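Search this forum Advanced search Go

Wrist camera only vs. wrist plus overhead: our numbers on long-handled tools

drerbridge_lab
We finished a comparison last Tuesday and I'd like people to poke at it before we write it up. The question was whether a policy trained on the wrist camera alone can pick up long-handled tools as well as one that also gets an overhead view. Same arm, same gripper, same network apart from the extra image encoder. We collected 900 teleoperated demonstrations in total. Both policies trained on all of them. The wrist-only one just never saw the overhead stream.

Each policy got 140 evaluation trials. Wrist plus overhead did better when the tool started far from the gripper. When the handle was already in view at the start, the two were close enough that I would not claim a difference. Most wrist-only failures were the same thing: the arm goes for the head of the tool and closes on the wide part instead of the handle.

kikuchi_fan
Did you randomize the starting pose of the arm, or only the tool? If the arm always starts at the same spot, the wrist camera always starts with the same background and the policy can lean on that.

drerbridge_lab
Only the tool. The arm starts from one home pose with the fingers closed. We talked about jittering it and ran out of time on the robot.

tmalloy
Then I don't think you can say much about wrist-only in general. You have shown it works from one home pose. We had a policy in the Brakstead setup that looked great until somebody moved the mount a little during cleaning, and after that it missed everything to the same side.

noguchi_h
I disagree with tmalloy a bit. A fixed home pose is how most people run these arms in practice, so the comparison is still useful as long as the limit is stated. My bigger worry is the 140. Split that by near and far starts and then by tool, and some of the cells must be tiny. Can you post the counts per cell?

drerbridge_lab
I can. The smallest cell is 19 trials, far start with the brush. I agree that is thin and I wouldn't put a percentage on it in the paper.

Also, Hatsue, you asked me by email about the learning curve. We retrained both on a subset of 510 demos. The wrist-plus-overhead policy barely changed. Wrist-only got clearly worse, nearly all of it on far starts.

tmalloy
That last part is more interesting than the main result, to me. It says the second camera is buying you data efficiency. I'd lead with that.

noguchi_h
Maybe. Or the subset happened to drop a lot of the far starts. Was it stratified?

drerbridge_lab
Random draw, one seed. I'll redo it with a few more.

sorrel88
New here, working on something similar at a much smaller scale. How does the tool table look from the wrist on one of the brush trials? I'm trying to work out how much of the handle I need in view.

drerbridge_lab
Brush on the right side of the table, handle running down to the right:
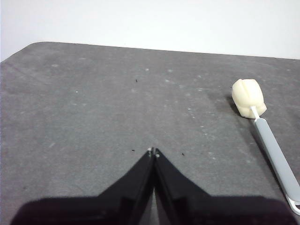 sorrel88
What does the wrist-only policy take as input besides the picture?

drerbridge_lab
Joint angles and gripper opening, both from the current step only. We tried adding a short history and it made the arm hesitate near the tool, so we took it out.

kikuchi_fan
We saw the same hesitation with history. It went away when we dropped out the past steps at random during training.

tmalloy
I've had the opposite. Dropping the past steps did nothing for us, and predicting longer action chunks fixed it. Could depend on the control rate.

drerbridge_lab
Could be. I'll try the dropout first, it is a smaller change to our code. The Drolldale arm is booked until October, so new trials with a jittered home pose will have to wait. I can do the stratified subsets now and will post the per-cell table in this thread when it's cleaned up.

noguchi_h
Please include the failures by type as well. If the wide-part grasps are mostly on one tool, that changes how I read all of it.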